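May 2021, Tuesday

Slept badly, up before the alarm. Rain until ten. Took the tram and still got wet between the stop and the office.

Spent most of the day on the house rules for Mota, the tidy-up tasks we run in the Buvley simulator. Ristico wants a written standard before August, and so far what we have is a page of notes and a lot of habits. My job is to turn the habits into rules that someone new could follow without ringing me.

The room rules

Started with these as they are the easier half. The question is what has to be settled about a room before any run in it counts. I kept the bedroom open on the second monitor while I wrote. Bed on the left, then the lamp, the armchair and the dresser, all along the back wall, and nothing on the floor in front of them.

The old notes said "floor clear at start" and left it there. I have changed it to say that the floor is checked by eye and by the object list, and that both checks are logged. If they disagree the run is not started. I also put in that furniture stays where it is for the whole batch. Moving a chair between runs 8 and 9 makes them two batches, even if the chair only moved a little. I expect some grumbling about that one.

Lighting went in as well. Same lamp settings through a batch, and the settings written in the header where people will see them. Last year we had a set where the light had been changed partway through and it took me most of a week to sort out which runs were which. 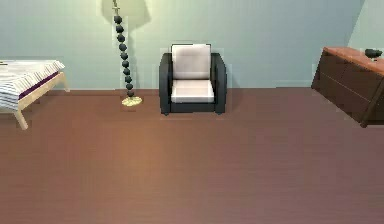
The table rules

These took the rest of the morning and are still not right. An empty table is simple to write a rule for. A crowded one is harder, and crowded is what we want to test on. I had the spray bottle, the metal bowl with the food in it, the tall black bottle in front of that, the green cup and the blue bowl to think about, and the bits along the back edge.

Where I got to by lunch:

Every object on the surface has a name in the list, and the name is a plain one. If two people would call it different things, the list gives both.

An object that is partly hidden behind another is marked as such. It still counts toward the score.

Anything standing close to an edge is flagged before the run. A fall from the edge gets reported separately from a dropped grasp.

No reset halfway. If something goes wrong, the run is stopped and kept, with the reason written down.

The last one matters most to me. Batch 2934 had 30 runs in the report, and when I went through the logs there were roughly 98 attempts behind them. The rest had been restarted and thrown out. I don't think anyone meant harm by it — there was no rule, so people did what seemed sensible. Now there will be a rule.

Ate my sandwich at the desk, which I keep saying I will stop doing. Sent the draft out at half past one.

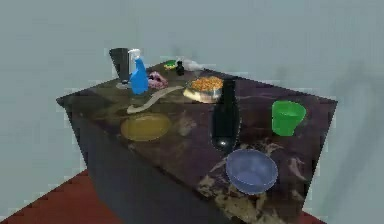

Prallcombe wrote back before three that the edge rule was fine but needed a distance in it, as "close" would be read differently at every site. They also wanted to know who decides when a run is stopped, the operator or the script, and said they would not sign off on a version that left it open.

Fair on both counts. I had assumed the operator and never written it down. Changed it so the script stops on the listed faults and the operator may stop for anything else, with a note. The distance I have left blank for now. I want to measure from the widest part of the object, and I need to check whether Buvley reports that or only the centre.

Left at half past five. Picked up milk and lamb chops on the way home. The gutter over the back door is leaking again. Tomorrow, the distance, then the section on version numbers.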